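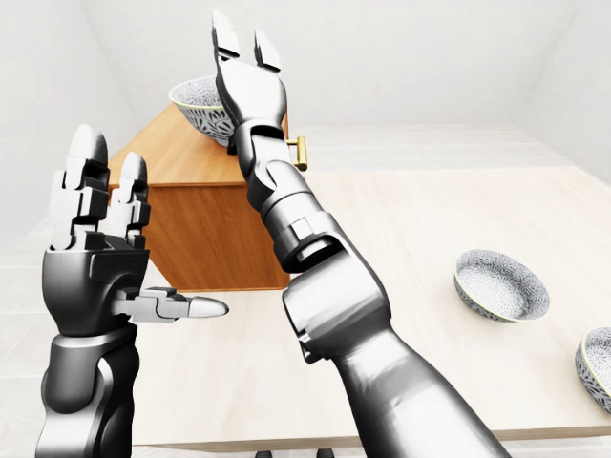 Do you need a doctor's referral to see a counsellor at your uni? At mine you just ring the student health desk or fill in the web form, and they book you in for a first chat.

I wish I'd known that in first year. I had this idea that you had to be properly unwell, with a letter from a GP and possibly a diagnosis, before anyone would let you through the door. So I didn't go. I spent most of a semester sleeping terribly, skipping the 9 am tutes and telling my mum on the phone that everything was great, thanks, really busy! Then I went in second year over something much smaller (a housemate thing, mostly) and wondered what on earth I'd been waiting for.

A few people have messaged me since my last post asking how it all works, so I'm writing it down properly. I'm at the Munro campus, and I know the Florkholm campus has a slightly different setup, so check your own page before you take my word on opening hours or anything like that.

Getting the first appointment

The form takes a few minutes. It asks for your student number, what you're studying, whether you'd like to come in or do it by phone, and then there's a box where you say what's going on. I panicked about the box. I wrote three paragraphs, deleted them all and put "stressed, not sleeping, fighting with housemate". That was plenty.

They rang me back the next morning. The wait for a routine appointment was 7 days, which felt long when I hung up and then went past in a blur because I had a lab report due. If I'd told them it was urgent they had same-day spots, and the person on the phone asked me twice whether I wanted one. I said no both times. I was fine to wait, but I liked being asked.

One small thing — the call came from a private number and I very nearly let it ring out. If you've put in the form, pick up your phone!

What the first session was like

Short, for starters. You fill in a page of tick boxes in the waiting room about the past couple of weeks (sleep, appetite, concentration, that sort of thing) and then somebody comes to get you. The rooms are up on the second floor of the Mirnero building, past the careers office, so if you're worried about being spotted you can always pretend you're off to get your résumé fixed. I had that whole story ready to go and met precisely no one I knew.

My counsellor explained the privacy stuff first. Your lecturers don't get told, your parents don't get told, and it doesn't go on your transcript. There are a couple of exceptions to do with safety and she went through those slowly and let me ask questions. Then she asked what had made me book in now, and I talked for ages about dishes. Dishes! Somewhere in the middle of the dishes I started crying about my course. She passed the tissues over and we kept going.

I came out with two things to try and another booking a fortnight later. One of the things was getting up at the same time every day, including weekends, which I complained about loudly and still do. The other was telling one actual human being that I was struggling, so I told my sister, who said she'd sort of guessed.

The drop-in groups

I was much more nervous about these. The student wellbeing team runs a program called Torno, where you turn up at lunchtime and there's tea and a topic. Procrastination, homesickness, exam nerves, how to talk to a supervisor who never answers emails. You don't sign up and you don't have to speak. The first one I went to I sat near the door with my coat on for the full hour and said my name and that was it.

By my third go I'd taken the coat off, so there you are. I've been to the exam nerves one twice now. Room 102, ground floor, and the biscuits are better before noon.

I'll be fair and say it isn't for everybody. A friend from my program came along once and hated it; she said hearing other people talk about their exams made her think about hers even more. She does the phone sessions instead and reckons they're brilliant, mainly since she can do them in her pyjamas. If the group thing makes your skin crawl, leave it and try something else on the list.
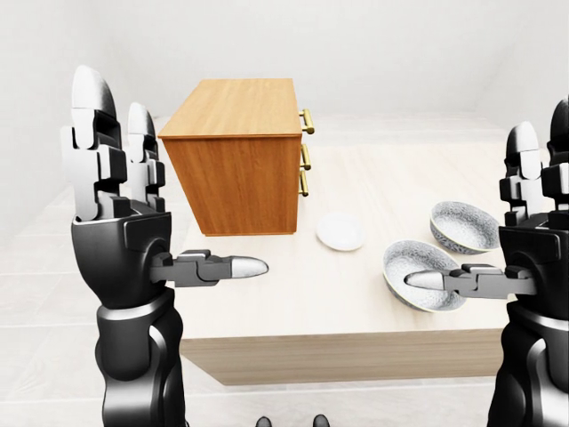 Asking for an extension without dying of embarrassment

This was the bit I got the most messages about. I put off asking for mine until the night before the essay was due, and I'd really suggest you don't do that. The essay was supposed to be 3000 words and I had 700. (Good words, I'd like to think, but still.)

At my faculty there's a short extension you can get just by filling in a form, and a longer one where you need something to back it up. The counselling service can write you a support letter for the longer kind once you've been to see them. It says you're a client and that your study has been affected, and that's more or less all it says. Nobody in the faculty office got to read about the dishes.

The email I sent to my tutor was four lines. I said I'd been unwell, I'd applied for the extension, I had a plan for finishing, and was there anything else she needed from me. She wrote back "no worries, look after yourself" inside ten minutes. I had been composing that email in my head for a week and a half.

What it costs

Mine was free, all of it. It's covered by the student services fee that gets charged at enrolment, the one I'd been grumbling about for two years without once looking up what it paid for. If you need to see someone for longer than the uni can offer, they'll help you find a person off campus, and that's where money comes into it. Ask them about low-cost options before you book anything, as the prices are all over the place.

If it's the middle of the night

The after-hours line is on the back of your student card. I'd carried mine around since February of first year and never turned it over. You can text it as well as ring, and I've done that once, at 2 am before a chem exam, and a very patient person texted back and forth with me until I was ready to put the phone down and go to bed.

Go and put the number in your phone now, while you're thinking of it. I'm going to do a separate post on sharing a kitchen, as I clearly have a lot left to say on the subject.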